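Fullwood Open Day Recordings

README for the release of 8th January

Contents

This folder holds the recordings made during the October open day at the Fullwood workshop, where the Sokell bench was run in front of visitors through the morning and afternoon. There are 1,951 episodes in total. Of these, 1,000 were recorded by workshop staff and the rest by visitors who took a turn at the controls after a short introduction.

The release is meant for people who attended and asked for a copy, and for labs working on two-arm tabletop tasks who want data from untrained operators. It was prepared by the Sokell project with storage provided by Moreira.

Folder layout

staff/ episodes recorded by workshop staff
visitor/ episodes recorded by members of the public
practice/ warm-up runs, unlabelled, not included in the total
notes/ scanned operator sheets, typed up where legible
splits/ plain text lists for training and testing

Each episode folder has joint positions for both arms, gripper opening, camera streams and a small metadata file. The metadata file gives the task name, the session block and the operator group. It does not give a name, age or any other detail about the operator.

Tasks shown on the day

basket_shift: move a basket from one part of the table to another without tipping it
basket_swap: exchange the positions of two baskets
basket_colour: bring baskets of the same colour together
handover: pass a basket from one gripper to the other
free: the operator did as they liked

Handover was the hardest for visitors and has the highest share of incomplete episodes. We kept them. An incomplete episode has outcome set to 0 in the metadata, and an episode where staff stepped in has outcome set to 2. Please don't treat 2 as a success.

The free episodes have no outcome field. A few of them are very short. Children were allowed to take part with an adult beside them and most of them chose free.

How the sessions ran

Visitors came through in groups. Each group watched a staff demonstration of basket_shift and basket_colour, then those who wanted a turn queued at the bench. There were 34 session blocks. A block ends when the arms were sent home and the table was reset, so blocks vary in length.

Start positions for the baskets were not measured. Staff put them down by hand at the start of each episode, apart from one another, and tried to vary the layout. Objects towards the back of the table are not part of any task and were shifted now and then between blocks, so a background model trained on one block may not hold for another.

Block 12 was stopped early when a gripper cable worked loose. The episodes before the stop are fine. Blocks 13 and 14 were recorded after the cable had been refitted, and the left gripper reads slightly wider in those two than in the others.

Bench setup

The arms are fixed to the table facing each other, with a rail down each side carrying the cabling. The baskets are red or blue plastic with open grid walls, in more than one size. Labels use colour only, so "blue" may refer to either of two baskets in the same episode. If your method needs to tell them apart, use the size.

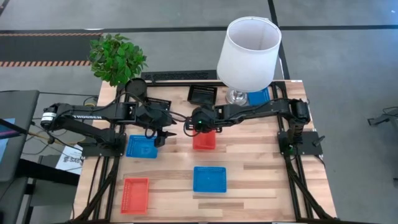 Lighting in the room is mixed. The blinds were open in the morning and half closed after lunch, and the change shows up clearly in the colour balance of the afternoon blocks. We have not corrected for it.

Known problems

Timestamps in blocks 3 to 5 are behind by about two seconds. A corrected file is in notes/.
The handover label was misspelled as "handovr" in early metadata. Both spellings are accepted by the Clorkero loader.
Several visitor episodes begin with the arms already moving.
Audio was recorded on the day and has been removed from every file.

Loading

The Clorkero loader reads the folder as is. Point it at the top level and choose staff, visitor or both. Practice runs have to be requested by name.

Use

Free for research and teaching. If you publish with it, cite the Fullwood Open Day Recordings and state which operator group you used. Corrections to labels are welcome and will go into the next release, listed by episode number.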